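A caixa das pulseiras

Chegou fevereiro e, com ele, aquela vontade boa de abrir gavetas! Este mês, na rubrica de arrumações da Flesano, resolvi dedicar-me às pulseiras. Sim, só às pulseiras, que já dão pano para mangas. Quem usa todos os dias a mesma peça e guarda as outras "para uma ocasião" sabe do que falo: a ocasião chega, metemos a mão na caixa e sai de lá um novelo.

O meu método é simples e faz-se numa tarde. Primeiro, uma mesa com toalha. A toalha é importante, porque as contas rolam e as pulseiras de pedra não gostam nada de bater em superfícies duras. Depois é despejar tudo de uma vez, sem pena nenhuma, e olhar com calma. Há sempre uma surpresa! No meu caso foi voltar a olhar para a ametista, que eu achava escura de mais e que agora me parece lindíssima ao lado do jade claro.

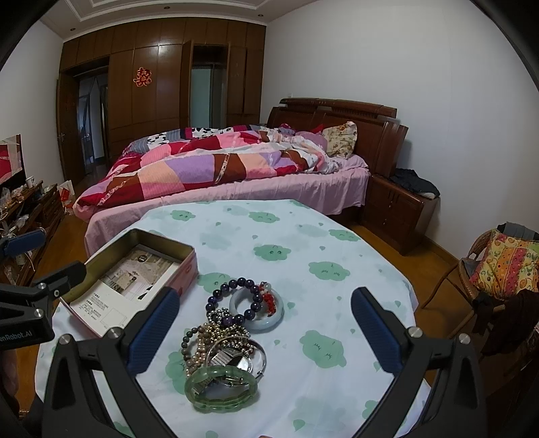
O passo seguinte é desembaraçar, e aqui peço paciência. Comecem pelas peças rígidas (argolas, pulseiras de jade, relógios), que saem logo e deixam espaço para trabalhar. As correntes ficam para o fim. Se um elo estiver preso numa fiada de contas, não puxem: pousem o conjunto, abram o nó com a ponta de um palito e vão soltando aos bocadinhos. Já rebentei um elástico por teimosia e passei o serão de gatas à procura de contas debaixo da cama.

Com tudo separado, faço 3 grupos: o que se usa, o que precisa de conserto e o que pode ir para outras mãos. No grupo dos consertos entram os elásticos lassos, os fechos que já não prendem e os relógios parados. Os elásticos troco-os eu em casa, com fio da Flekari, que é macio e aceita bem o nó. Os fechos levo-os à bancada da Seo, onde costumam ficar prontos em 5 dias.

Quanto à limpeza, menos é mais. Um pano macio e ligeiramente húmido chega para o jade e para a ametista, e a prata fica feliz com um pano seco próprio. A madeira e as pérolas, verdadeiras ou de imitação, não vão de molho — nunca! — e convém guardá-las longe dos perfumes.

E onde guardar? Eu sou fã incondicional das latas. Latas de chá, de bolachas, de bombons, daquelas retangulares que dá dó deitar fora. Forro o fundo com um retalho de flanela, ponho as pulseiras de pedra em saquinhos individuais e deixo as de contas deitadas, em círculo, sem as esticar. O jade fica sempre separado do metal, que risca e é riscado com facilidade.

Para quem quiser companhia nesta empreitada, a oficina Stostalero volta a abrir as portas ainda este mês, às três da tarde, para uma sessão de enfiar contas e trocar elásticos. Levem as pulseiras rebentadas num frasco fechado, com todas as contas que conseguirem encontrar. As inscrições fazem-se respondendo a este boletim, com a referência 820 no assunto.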